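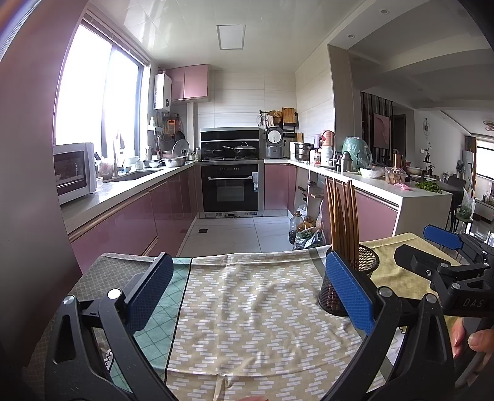
Fig. 3.1. Kitchen with a U-shaped plan, viewed across the dining table. Chopstick holder at right, sink run at left.

Domestic Space and Storage
Unit 3: The worktop, the table and the things that stay out
Notes prepared by Delyth Bevan, with additions by Jingyi Pan

3.1 Scope

Unit 2 dealt with closed storage: wall cabinets, base cabinets, drawers. This unit covers open storage, meaning any object kept on a horizontal surface between uses. The surfaces considered are the worktop and the dining table. Floor storage and the top of the refrigerator are left to Unit 4.

Bring the Unit 2 plan sheets to the session. The measuring exercise in 3.7 uses the same kitchen you drew for that unit.

3.2 Terms

Run. A continuous length of worktop between two corners, or between a corner and an end.

Near end. The end of a run closest to the entry or to the table. Where the two differ, state which is meant.

Standing object. An object that stays on a surface for a full day without being put away.

Transit object. An object left on a surface on its way somewhere else. Shopping bags are the usual case.

Holder. An open container that keeps long items upright. A holder counts as one standing object whatever it contains.

The line between standing and transit objects cannot be drawn from a single photograph. Use the survey sheet, which is filled in at 9 a.m. and again in the evening, before assigning an object to either class.

3.3 The U-shaped plan

A U-shaped kitchen has three runs and two inside corners. The open side normally faces the dining area, as it does in Fig. 3.1, where the table lies in front of the opening. The plan gives a large amount of worktop for the floor area, but the corners are deep and hard to reach, and objects pushed into them tend to stay there.

In the figure the left run passes under the window. Its countertop is white, and the cabinets of the kitchen are pink. A sink placed under a window leaves no room for wall cabinets directly above it. The items that would have gone into those cabinets are then found on the worktop, or in the cabinets of the other two runs. Compare plan W2 in the Wilto set, where the window is over the short run and the sink run carries a full row of wall units.

3.4 Zoning of the left run

Read from the near end, the left run in Fig. 3.1 carries:

Microwave, white, with a dark door
Plastic bag and small white container, behind the microwave
Sink, recessed into the counter, with a pale basin behind it
Small metal bowl
Larger stainless-steel pan, with a round metal lid upright behind it

The microwave takes the near end, within a short walk of the table. This is a common position for appliances used to reheat single portions. The cost is that anything behind the unit is screened from the table side and is easily forgotten. In the Jonau survey the space behind an appliance was the second most frequent location for items the household could not find when asked.

The lid is a separate storage problem. Laid flat it uses as much surface as the pan. Stood on its edge it uses a strip only a few inches deep, but it needs support from a wall, a rack or a heavier object. Record the support on the survey sheet if you can establish it on site. Do not infer it from a photograph.

3.5 The table as a storage surface

Tables are cleared more often than worktops, so fewer objects are kept on them. Those that are kept there are mostly used at meals: chopsticks, spoons, napkins, sauces.

The holder in Fig. 3.1 is a black wire-mesh cylinder near the right side of the table. It contains a bundle of long brown wooden chopsticks with the tips fanning upward. Points to note for holders of this type:

(a) Mesh admits air on all sides. Solid cylinders keep moisture at the base and need to be emptied and wiped more often.

(b) Long contents raise the center of gravity. A light holder with long sticks can be tipped by a sleeve. Check the height of the contents against the width of the base.

(c) An open rim lets the contents spread. The spread at the top, and not the diameter of the holder, is the dimension to use when planning shelf clearance.

3.6 Table coverings

A cloth changes how a table is used. It protects the surface and hides wear, but folds and creases make a poor base for narrow objects. The cloth in the figure is divided into areas of different color and pattern: grey-brown lattice, a teal strip with dark diagonal lines, a wide beige panel with staggered white dashes, and mustard yellow at the right. The beige panel is creased both lengthwise and crosswise, and the yellow area is wrinkled.

For survey purposes, note the covering as fabric, coated fabric or sheet plastic only after handling it. Printed pattern is no guide to material. Where the pattern has distinct areas, use them as a location grid (for example, "beige, near edge"). It saves measuring.

3.7 Exercise

Using your Unit 2 kitchen, draw each run at a scale of 1:20 and mark every standing object. Mark transit objects with a dashed outline. Measure the clear worktop that remains, in inches, on each run - the longest unbroken length, not the total. Then repeat for the table.

Submit the drawing and both survey sheets in one file. Maximum length of the written part is 40 lines. Sheets are in Room 241 and go back to the same tray.

Reading: Pan, course reader, chapter 3; Werkitora plan set, sheets 3 to 9.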